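Keeping Long Fantasy Series in Good Order at Home
Ruby-Lee Hoani
Filed under: Shelves and Storage

Thick novels fail at predictable points. The spine cracks at the middle of the text block, the hinge tears at the front board, and the jacket splits at the head of the spine where fingers pull it. The notes below apply to ordinary trade hardcovers and mass-market paperbacks. Signed or valuable copies should go to a conservator.

Shelving

Stand books upright and pack them firmly enough that none leans. A book should slide out with light pressure on both sides of the spine. If it has to be tugged, take one out of the row. Push the neighbors back slightly and grip the book at mid-height. Do not hook a finger over the top.

Very heavy volumes sag on their own boards. My copy of the third Nillunden book runs to 810 pages, and the text block had dropped far enough to touch the shelf before I laid it flat. Anything of that bulk is better stored on its side, no more than three to a stack, largest at the bottom.

Keep the lowest shelf clear of the floor. Carpet holds moisture after shampooing, and books at floor level take it up through the bottom edge. Leave a gap behind the row as well if the case stands against an outside wall.

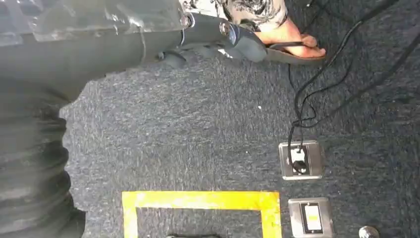 Gripper tip just above the carpet.

Opening a new hardcover

Stand the book on its spine on a table. Lower the front board, then the back board. Take a few leaves from the front and press them down along the gutter, then a few from the back, and work toward the middle. An omnibus takes longer than a single novel. Skipping this step is the usual cause of a cracked spine in a glued binding.

Loose hinges

If the cover moves away from the text block but the endpaper is whole, the hinge can be tightened.

Materials: PVA adhesive (I use Feritz, the slow-drying kind), a thin knitting needle, waxed paper, a bone folder, a flat weight.

Stand the book upright with the boards slightly open. Coat the needle with adhesive and slide it down the hollow between the spine and the text block, turning it as it goes. Do the other end. Close the book, run the bone folder along the groove on both sides, put waxed paper inside each cover and weight it overnight. Wipe off any adhesive at the head and tail before closing. Hot glue and clear tape both make later repair harder.
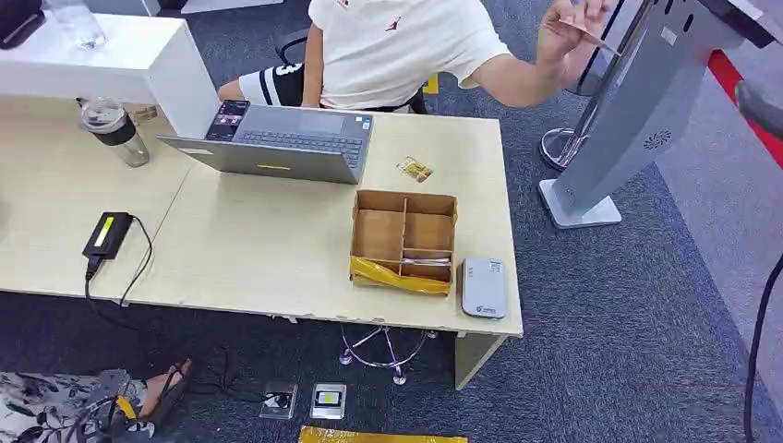
Jackets

Fit a polyester sleeve to any jacket with foil or a soft matte finish. Both scuff quickly. Buy sleeves by height. Fold the sleeve to the jacket, never the jacket to the sleeve, and do not tape the flaps to the boards. Fold-out maps should be refolded on the original creases only.

Remove price stickers with a hair dryer on the low setting, held well back, and lift from one corner. On uncoated paper, leave the sticker where it is.

Musty paperbacks

Put the book, fanned open, on a rack inside a lidded plastic tub. Set an open dish of baking soda beneath the rack, without contact. Close the lid and check after 8 days. Replace the baking soda and repeat if needed. Visible mold is a different problem. Bag the book and keep it away from the rest.

Dusting

Hold the book shut and brush the top edge from the spine outward with a soft, dry brush. One standard case takes me 30 minutes. I do it every June, when the windows can stay open.

Keeping series together

Write the volume number on an acid-free slip and let it stand up from the first page. Publishers change spine designs partway through a series, so the slips are quicker to read than the covers. The Whitcombe reading room shelves over 4,000 novels this way. Record lent copies on the slip and leave it in the gap. I kept a Vidlow spreadsheet for a while and went back to paper.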